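Miroslava Danko show opens at Grestow

I got into the Grestow gallery just after ten on Friday, ahead of the coach parties, and had the new Miroslava Danko show nearly to myself. What a treat! It's her first big outing in this country and it fills both upstairs rooms, with the early landscapes in one and the later, stranger paintings in the other.

I've loved Danko's work since I bought a postcard of The Orchard Wall as a student (it's still on my fridge), and the real thing is far greener than I'd imagined. She laid her paint on in thin washes and then scraped it back with a kitchen knife, so the hills look almost rubbed away in places. The portraits of her sister are here too, on loan from the Dorenance collection – do go and find them, they're hung in an odd spot by the lift.

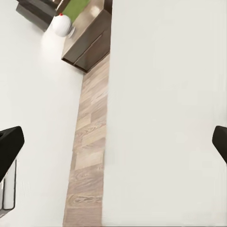

Tickets and times

The gallery tells me 1,855 people came through in the first week, against 1,661 for last year's Caruso prints, so I'd book if you're after a weekend slot. Tickets are good for both rooms and the show runs until the end of July. There's a small catalogue as well, published by Presilico, with a lovely essay on the sketchbooks. I bought 2 and have already given one away.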